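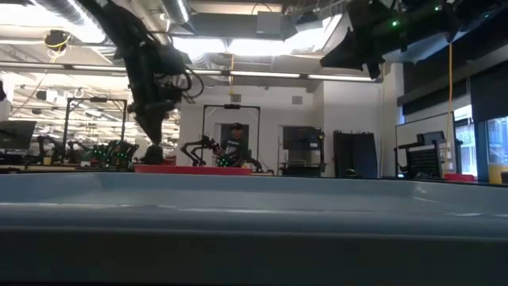

Blue for in, red for out: tray system settles in at Drenthorpe

Anyone who has ever gone looking for a tape measure in the shared workroom at Grunent House will be pleased to hear that the long tables at the Drenthorpe end of the building have been given a proper sort-out, and that the colourful plastic trays at the centre of it all look like they are staying put.

The idea is a simple one. Small items that come in during the day go into a pale blue tray, and whatever has been checked and is ready to go back on the shelves is moved across to a red one, which sits just behind it. When the red tray is full it gets carried to the storeroom, a fresh one takes its place and everyone gets on with their day. The two colours were picked after a short trial in April, when an earlier attempt with paper labels came unstuck (quite literally, in the warmer weeks) and bits and pieces started turning up in all sorts of odd corners.

A total of 97 trays were bought for the changeover, 65 of them blue and the rest red, all from Dafis, the storage supplier over on the industrial estate. The blue ones have a bit more depth to them so that small parts don't go skittling off onto the floor, while the red ones are shallow enough to see what's in them from the other side of the table. They stack neatly when they're not in use, too, and that has freed up most of the bottom shelf in the storeroom - a shelf that had been given over to empty ice cream tubs for longer than anyone cares to remember.

The sort-out is part of Ultiris, the tidy-up program that has been making its way through the building one room at a time. The front office and the tearoom were done first, and the workroom was always going to be the big one. It took five mornings to empty the cupboards, and along the way 52 items were reunited with the sets they belonged to, including a full run of hex keys and the lid of the good biscuit tin.

Regulars say the room is a good deal nicer to come into of a morning. The white walls have been wiped down, the tables have kept their spots so that people can still find their way to their usual place, and there is finally a hook for the broom. The door at the back is to be kept clear at all times, please, and that does include lunch bags and bike helmets.

There are still a few wrinkles to iron out. Some visitors have been popping finished pieces back in the blue trays out of habit, and a reminder about which is which will go up beside the sink shortly. It's an easy mistake to make at the end of a long arvo, and if you're not sure, leave the item in the blue tray and it will be looked at again the next day.

Spare trays are on the trolley near the storeroom, and cracked ones can be left underneath it to go back to Dafis for recycling. The next room on the Ultiris list is the upstairs landing, where the lost property cupboard is waiting, and anyone missing an umbrella is encouraged to come and have a look before then.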